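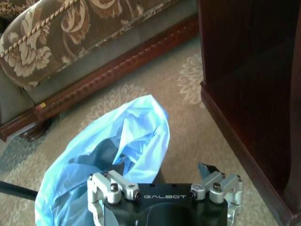 Typing this fast before dinner so excuse the mess. The sofa. I finally got round to it, after saying I would since May. My aunt's old chaise, the one that came with the house and the carpet and the curtains and pretty much everything else in that room, and which I have sat on maybe twice because you don't really sit on it, you perch. Started with the edges. There is a twisted gold and beige rope cord running along the roll of the arm, right where the brown flowered fabric ends, and dust gets down into that cord like you would not believe. Soft brush. Then the narrow vacuum nozzle, held just off it. Then the brush again. The little row of carved beads along the bottom rail took even longer, and I left the yellow tag on the wood alone.

Aileen Fajardo (friend, does upholstery, has opinions) told me never to use spray polish near fabric. So it goes on the cloth, out in the hallway, and then you come back in. I used the Drukine wax, the small tin, 11 dollars, and I've barely made a dent in it. Smells like a school.

Quick list of what I did, mostly so I remember next time:

Cushions off, shaken out the back door
Brush and nozzle on all the cord and the carved bits
Wax on the wood, 2 thin coats
Vacuumed the carpet going one way only
New bag in the can
Cushions back

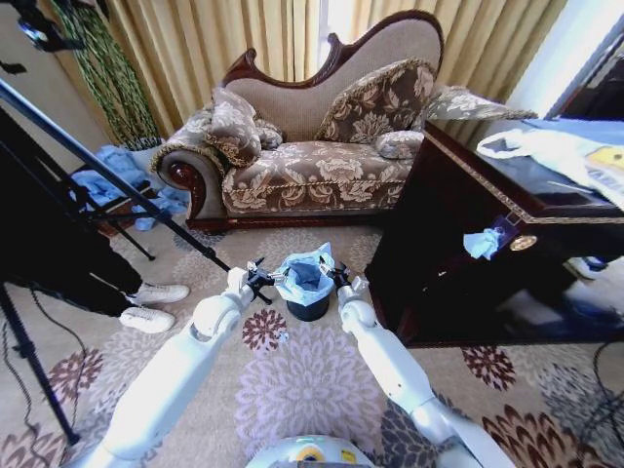

The trash can thing. I used to do a room with the can out in the kitchen and walk every bit of fluff over there, which is dumb. Now it comes with me. The small black one, light blue bag with plenty of extra folded over the rim so it doesn't slide down inside when you drop something in. Lint, threads, a bus ticket, 83 cents (not in the can, in my pocket). I buy the bags from Stundness in the big box, 700 of them, I will be leaving them to someone in my will. They're a bit thin but for dry stuff they're fine.

Then the cushions, and this is where I always lose half an hour. I don't know what the right way is. My aunt had them in a line like they were waiting for a bus. I like the big square one up against the tall end, where the back rises, and something small in front of it to stop it sliding. The fringed one goes on the left. And there's that last one that never fits anywhere so it goes up over the high end and stays there. Aileen says that's wrong and I should put it in a closet – well, the closet is full.

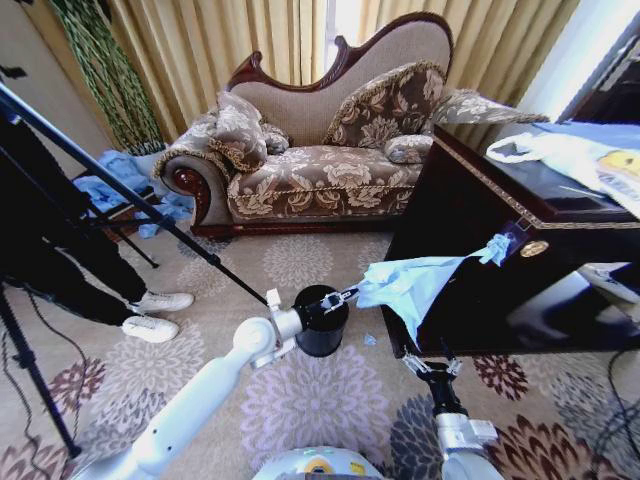 I did think about getting the whole thing recovered. Got a price from Abella and another from Golano, both of them polite, both of them way over what I have. And then what would I do with cushions that dont match. Plain would be easier to keep clean, sure, but the flowers hide a lot, and I've sort of come around to all that brown with the gold curtains behind it. It's a lot of room. It was always a lot of room.

Next up is the curtains themselves. I'm putting that off. They're floor length and pleated and I have no idea if they can go in a machine, so if anyone has washed something like that at home and lived, tell me what setting. Also whether you took the hooks out first. Ok dinner is beeping at me.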